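Farkton Hand Grippers, Teaching Pair

Equipment > Soft goods handling > Hand-held

Sold as a set of two. Left and right units, each with its own cable run. Supplied to workplaces that want to teach a packing or sorting job by having their own people do it with the grippers in hand, so that a robot arm can later be trained on the same moves.

We resell this set and we also use it, in the hat and accessories section at our Pukovora building. The maker's brochure says it "frees your team for higher-value work." We have left that sentence off this page. What follows is what we can stand behind. 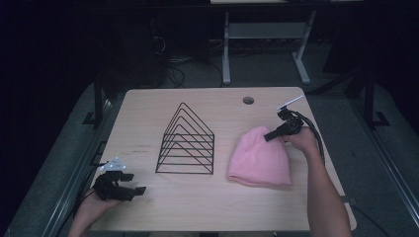 Page last changed: September

What the work is like

The job we started with was knit hats and wire display racks. A hat is a bad first choice if you want quick results. It has no hard edge, it folds where you don't want it to, and two hats of the same style rarely lie the same way. A wire rack has the opposite problem: plenty to grab, most of it at an angle. We picked them because they are what our people handle all day, and a demo with foam blocks would have told us nothing.

The person at the table works at table height with a gripper in each hand. Lertchai Prasertsri, who ran the first week, found his usual way of picking up a hat (pinch and flip) was no use and had to learn a slower one. He was annoyed by this and I think he was right to be. The method being recorded is the method that suits the gripper. If your best packer is fast because of what her fingers can do, very little of that gets into the machine.

Time per person

Our limit is 25 minutes at a stretch, then off the table. Annick Carrier asked for that after her wrists got sore, and the supplier's sheet has no figure for it at all. We asked Farkton twice and got a link to the brochure.

We collected 1,000 recorded picks before anyone would discuss results with us. Budget for that in paid hours. It is skilled, repetitive work and it comes out of somebody's shift. In our case it came out of the packing line, which ran two people short on those mornings, and the target for the line stayed where it was until Sylvie Fraser took it up with the office.

Finger pads 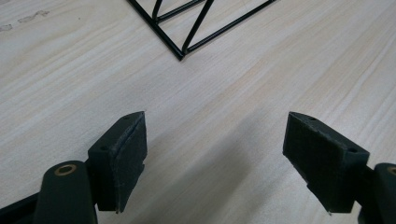

Can one person use the set for the whole shift if the work is light?
We advise against it. The weight of the item matters less than holding both grippers up and squeezing them again and again, and light work doesn't change that. Rotate people, and pay the rotation as normal working time.

Pads are a wearing part. Ask for the price of replacements before you ask for the price of the set. The Nullard pads we tried fit the same arms and cost less, but they let knitwear slip, and we went back.

Cables

Both units are wired. Keep the runs off to the sides and out of the walkway. Clifford Sawatzky in maintenance wanted them on overhead hooks and was told it would void the service plan. Get that question answered in writing before you sign.

What it has changed here

Less than promised so far. Nobody has lost a job over it and nobody has been moved to higher-value work either. There is a new task on the rota, no new pay grade to go with it, and the arm these recordings are meant for is still waiting on a date from Nguyen. Unai Figueroa keeps the list of who has recorded what, and staff can ask to see their own entries or have them taken out. We would suggest settling that before the first session. We did it after, and it cost us some goodwill.

Ordering

Lead time is 7 weeks. Price on request. Trial sets go out for 2 weeks, return freight paid by the customer.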